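How I hem blackout curtains without a sewing machine

I've hemmed far too many curtains by hand and by iron, and I still get emails asking how I do it, so I've finally written the whole lot down. It's a slow evening's job for a pair. You don't need to be able to sew, though it helps if you can sew on a button.

This all started when we moved to Rendville and found that every window in the place was a different height. Ready-made curtains come in about three lengths, none of them mine, and the alterations shop wanted 59 pounds a pair. I bought a roll of iron-on hemming tape instead and spoiled one curtain learning how to use it (sorry, spare room).

What you'll need

Hemming tape, the wide sort if you can get it
An iron and a thin cotton tea towel
Tailor's chalk, or a sliver of dry soap for dark cloth
A metal tape measure
Sharp scissors that haven't been used on wrapping paper
Pins or clips
A big table

The table matters more than anything else on that list. I tried this on the floor once and my knees haven't forgiven me. 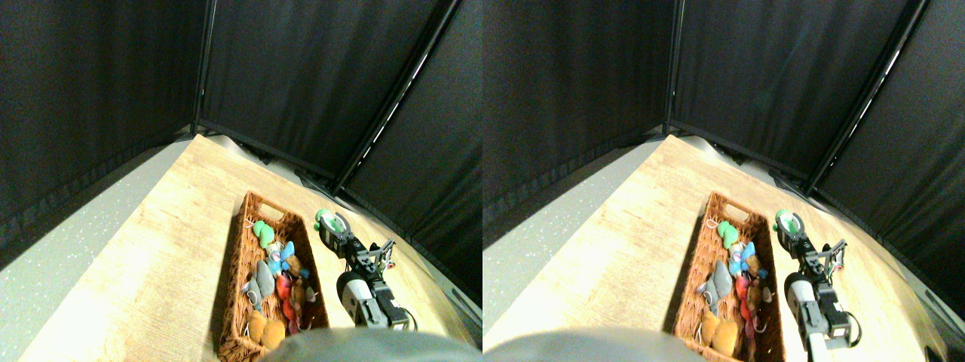
Black panels and a pale wooden table.

Step 1: Hang them first

Put the curtains up on the hooks you mean to use and leave them for a couple of days. Cloth drops! Mine came down by nearly a finger's width, and the heavy lined pair from Duda dropped more than that. If you cut on the day you unwrap them you'll have curtains that sweep the skirting board by the end of December.

Step 2: Measure from the top

Measure from the eye of the hook down to where you want the curtain to finish. Do it on the left, the middle and the right of the window, because sills are hardly ever level. I go with the shortest of the three and live with it. Then add 6 cm for a single turn, or double that if the fabric is light and could do with a bit of weight at the bottom.

Write the number down. I keep mine on a scrap of card in the sewing tin, along with the name of the room, and it's saved me climbing the steps again more than once.
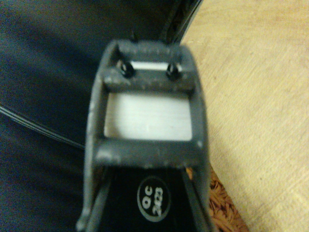 Step 3: Mark and cut

Lay the curtain face down and smooth it out from the middle. Chalk doesn't show up brilliantly on some coated linings, so that's where the soap comes in. Make a little mark every 20 cm and join them up with a long ruler. Check the line against the top edge again before you pick up the scissors, and then have a cup of tea and check it once more.

Cut in long, slow strokes. Coated fabric doesn't fray much, which is lovely, but it does creep about while you're cutting, so clip it to the table if yours has an edge you can get a clip on to. 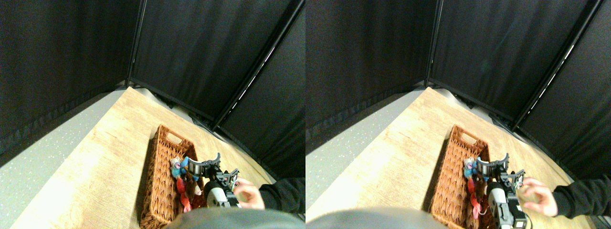 I should say a word about patterned curtains while we're at it. If yours have stripes or checks, forget the chalk line and follow the pattern, even when the tape measure disagrees. Your eye will go straight to a wonky check and it'll never notice a few millimetres at the sill.

Step 4: Press the fold

Fold the hem up, pin it, and press it with the tea towel between the iron and the cloth. Keep the heat low. Blackout coating goes tacky if it gets too hot, and it'll stick to your iron in a way that takes an afternoon to scrape off. Try a corner of the offcut first.

Step 5: Tape it

Slip the tape inside the fold, just shy of the edge, and take the pins out as you go. Press down and hold, then lift the iron and move along - don't slide it or the tape bunches up. I use the Rultell tape at the moment, which is a bit stiff but grips well on thick cloth. The Brodance one is softer and I'd keep it for voiles. 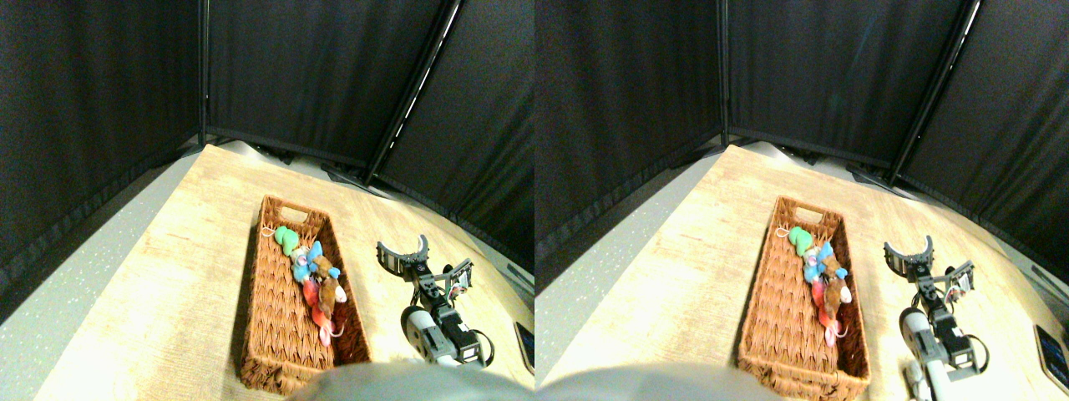
Let each stretch go completely cold before you move the curtain. I'm impatient and used to skip this, and I'd hang them up at eleven at night and find half the hem hanging open at breakfast. If a bit does come away, put a fresh strip over the old one and press again.

For very heavy curtains I add a few hand stitches at each corner as well. They don't have to be pretty. Use a doubled thread in a matching colour and catch only the back layer, so that nothing shows from the front.

Washing them afterwards

Check the packet, as some tapes will stand a cool wash and some won't. I just hoover mine with the brush attachment and wipe the lining with a damp cloth. Keep your offcuts too, they make very good draught excluders and I'll put the instructions for those up next.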